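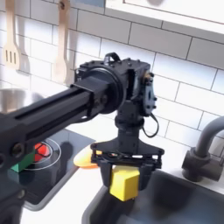
Skukley Manipulation Group — bench notes

Nov 1, 2018. Skanon arm kit, trial unit. Me + Fares.

Toy kitchen setup. Yellow block held over the sink, jaws closed on it, block sticking out below the fingertips. Pointy face down, so we can see if it twists in the grip. Red and green pieces stay on the cooktop for the next set.

Quote from Cloltberg is 618 for the kit, gripper included, spare servos not. Keerthana wants it in writing that the servos are seperate. Delivery around 4 weeks.

Good: assembly sheet is clear, bracket screws all one size. Gripper linkage stiffer than the one we had in June.
Bad: cable at the wrist hangs in a loop, will snag on the faucet sooner or later. Tie it down before anyone runs the long script. Also the homing routine is slow and teh manual skips the speed setting — Bogdan emailed support, no answer yet.

To do
- 40 pick and place runs, same start pose, log every drop
- try 3 grip force settings on the yellow block
- ask Sudheer if the old Thevar driver still builds

No decision on buying until the runs are in.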